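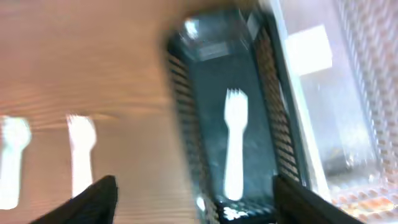
手首カメラから見た作業台。黒いカゴの中に白いフォークが1本。

部活でつくる「カトラリー仕分け」課題 手首カメラ編

ロボット部に入ってきた新入生は、だいたい最初に「二足歩行がやりたい」と言います。そして数週間後には、プラスチックのフォークを拾ってカゴに入れています。このページは、その数週間を少しでも短くするための手順書です。校内大会「Fumow杯」の仕分け部門に出る班は、5月のうちに最後まで通しておいてください。

アームとグリッパーの組み立ては終わっているものとします。まだの班は組み立て編に戻ること。ネジが余っている班も戻ること。

用意するもの

・アーム本体(部の備品名は「Bakine」)
・手首カメラと固定具
・白いプラスチックのフォークなど 7本
・細長いカゴ
・マスキングテープ
・操作用ノートPC(部内ソフト「Skedix」が入っているもの)

食器は学食からもらってこないでください。もらってきた先輩がいて、その後しばらく学食で部名を名乗りにくくなりました。百円ショップのもので足ります。

手順1 台の上を決める

まずカゴの位置を決め、マスキングテープで四隅に印をつけます。カゴは台の端と平行でなくてかまいません。大会当日の審判は几帳面に置いてくれませんから、最初から少し斜めで練習したほうが後で泣かずに済みます。

白い食器と黒いカゴの組み合わせは、底に置かれたときに見分けやすいのが利点です。白いカゴを使った班は、認識率のグラフが地面を這いました。冒頭の写真でも、フォークの歯の一本一本はぼやけていますが、黒い底の上にあることは読み取れます。手首カメラの画質に期待できるのは、このあたりまでです。

手順2 明るさを直す

Skedixを起動し、「カメラ」タブで露出を手動にします。自動のままだと、アームが動くたびに明るさが変わり、しきい値を決めた苦労が毎回ふりだしに戻ります。

白いものが完全に飛ばないところまで露出を下げます。半透明の容器やラベルのような白い面が近くにあると、そこが真っ白になりがちです。そのときは部屋の照明を一列消すか、アームの向きを変えてください。カゴの底のてかりも要注意です。昨年、ある班のBakineは底の反射を食器だと信じ込み、光をつかもうとしていました。見ていて少し感動しましたが、得点はゼロです。

手順3 指の位置を覚えさせる

手首カメラの映像には、グリッパーの指がいつも映り込みます。写真なら下側の左右から入ってくる黒い2本がそれです。指の範囲をマスクしておかないと、黒いカゴの縁と指がひとかたまりに判定されます。

1. グリッパーを全開にして静止画を保存
2. 半開で保存
3. 全閉で保存
4. 三枚を重ね、指が通る範囲を塗りつぶして「マスク登録」

開いた状態だけで登録して満足する班が毎年出ます。閉じた瞬間に謎の黒い物体が出現した、と報告に来ないでください。それは指です。

手順4 つかむ

食器は台の上に、柄を手前にして間をあけて並べます。慣れるまでは重ねないこと。写真のように2本の間に木目が見えるくらい離れていれば、隣を巻き込む事故は減ります。

つかむのは柄の中ほどです。頭の側は形がまちまちで、持ち上げた途端に回ります。指先が台に触れる高さから2ミリ上で止め、ゆっくり閉じてください。力の設定は最小から始めます。プラスチックのフォークは意外に跳びます。保護めがねは棚の上段です。

指の先が柄の端に重なると、カメラからはその部分が隠れます。隠れた長さを計算で補おうとする熱心な人もいますが、手前で一度止まって撮り直すほうが早いです。

手順5 入れる

カゴの長い辺に、食器の向きを合わせてから下ろします。細長いカゴに横向きで入れようとすると、側壁のすき間に歯が引っかかり、カゴごと持ち上がります。観客には一番うけますが、これも得点はゼロです。

放す高さは底から2センチまで。1本目が入ったら、その位置を記録し、2本目は少し横へずらします。毎回同じ座標に落としていると、やがて塔ができて崩れます。

手順6 通しで試す

7本を続けて入れ、6本以上入れば合格とします。全部入るまで帰らないと決めた班が以前ありましたが、施錠の時間に負けました。失敗したときは、直す前に必ずログを保存してください。「さっきのやつ」では誰も調べられません。

よくあるつまずき

食器を見つけているのに手前で止まる
マスクの塗りすぎです。手順3に戻り、範囲を狭めます。

カゴの側面をつかみにいく
側面の細長い穴から台の色がのぞくので、縞模様として拾われています。検出範囲をカゴの外側で区切ってください。

隣の容器に入れてしまう
目標の登録が間違っています。容器を片づけて解決したことにする班がありますが、本番では隣に別の入れ物が置かれます。

映像が全体にぼんやりしている
レンズを拭きます。それでもぼんやりしていたら、そういうカメラです。慣れてください。

提出するもの

通し動作のログと、設定ファイル一式を、共有フォルダの「Pîrvu」に入れます。フォルダ名の「î」が打てない人は、ショートカットから開いてください。名前を変えるのは禁止です。スクリプトが全部止まります。

次回はスプーン編です。丸いぶん簡単だろうと思った人は、練習時間を多めに取っておいてください。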